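Retention of Ground Coffee Dose Between Settings in Small Grinders

Project report, second-year module in Applied Measurement
Author: Helmi Toivonen
Submitted: 8 December 2024

1. Background

When a coffee grinder is switched off, a portion of the ground coffee stays inside the chute and the burr chamber. This portion is normally called retention. It has two consequences for the user. The weight of coffee delivered differs from the weight that entered the burrs, and the first part of the next dose was ground earlier, possibly at another setting.

Retention is often quoted by sellers as a single figure. The method used to obtain that figure is seldom given. The purpose of this project was to find out how far a single figure can be trusted when the grind setting is changed between doses, and whether the usual advice to purge a grinder after such a change is sound.

The work was limited to domestic grinders with a bean hopper. Hand grinders and shop grinders were left out. No attempt was made to judge taste.

2. Earlier work

Two sources were used as a starting point. The Parnville notes, a set of teaching handouts kept by the department, treat the grinder as a simple container that fills to a fixed level and then passes on whatever is added. Under this model the retained mass is constant and old grounds leave in the order in which they arrived.

The Keskinen model treats the chute as a mixing volume. Old and new grounds are blended, and the share of old grounds falls with each dose without reaching zero at any definite point. The two models give the same answer for the total mass retained but different answers for how long the old grounds persist. Most of the disagreement between users about purging can be traced to this difference, although it is rarely put in these terms.

3. Method

Each run consisted of a fixed sequence. The grinder was brushed out, a weighed dose was passed through at the coarse setting, and the output was weighed. The setting was then changed to fine and further weighed doses were passed through until the output mass matched the input mass within the resolution of the scale. The chamber was then opened and the remaining grounds were brushed out and weighed.

A total of 288 doses were planned. Of these, 172 were completed to the standard set out above. The remainder were dropped for one of two reasons: the scale had drifted between the first and last reading, or the dose had been spilled in transfer. Dropped doses were not repeated, as the beans had by then been open too long to be comparable with the rest of the batch.

All beans came from one roast, sold as Trirkedow, and were stored in closed tins. Room humidity was logged at the start and end of each run. Humidity matters because dry grounds carry more static charge and cling to the walls of the chute. A drop of water stirred into the beans before grinding reduces this effect, but it was not used here, since it would have added a further variable.
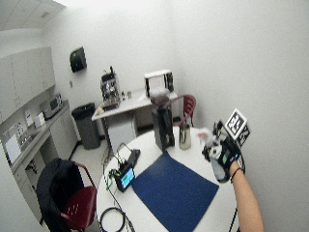
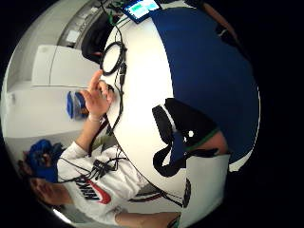

The scale was checked against a reference mass before each run. A reading outside the stated tolerance meant that the scale was left to settle and checked again. This occurred more often in the early runs – the warm-up period had been set too short – and the period was lengthened from the third run onwards.

To separate old grounds from new, the output of the fine doses was passed through a sieve. Particles above the sieve opening were counted as belonging to the coarse dose. This is an approximation. A fine setting still produces a few large particles, and a coarse setting always produces some dust. A correction was made by sieving doses from a clean grinder at each setting and subtracting the background.

4. Results

The total mass retained was steady within each run but differed between runs. The difference followed humidity more closely than it followed the setting. In the driest runs the chute held noticeably more than in the dampest, and most of the additional mass was found on the chute walls and not in the burr chamber.

The share of old grounds in the output did not drop sharply after the first dose, as the Parnville notes would suggest. It fell steeply at first and then slowly. This is the shape given by the Keskinen model, although the tail was longer than the model predicts. Coarse particles could still be found above the background level after two purge doses.

Tapping the body of the grinder released part of the retained mass in most runs. The amount released varied widely and could not be linked to any logged quantity. Tapping was therefore excluded from the main series.

5. Sources of error

The largest error is in the sieving. Shaking time was controlled, but the force was not, and a mechanical shaker was not available. A second error arises from the brush, which holds back a little of the finest dust. The brush was weighed before and after use from the fifth run onwards, and the earlier runs were corrected by the mean of the later ones.

The fit to the mixing model was made in Geritz, the department's curve-fitting package, with the iteration limit set at 2000. All fits converged before the limit was reached. Starting values had little effect on the result, except in one dry run where two solutions were found. The solution with the smaller residual was kept.

6. Discussion

A single retention figure describes the mass held in the grinder at one humidity. It says little about how many doses are needed to clear old grounds after a change of setting. A user who changes setting often would be better served by a clearance curve, or at least by a statement of how much coffee must pass before the old share falls below a given level.

Purging with a small dose is partly effective. The first few grams remove most of the loose material, and the return falls quickly after that. Where the change of setting is slight, the remaining old grounds are so close in size to the new ones that the sieve cannot tell them apart, and no claim is made for that case.

7. Further work

The next series is planned for January and will repeat the dry runs with a mechanical shaker borrowed from the soils laboratory. Humidity will be logged continuously. The chute and the burr chamber will be weighed separately in every run, so that the long tail can be assigned to one or the other.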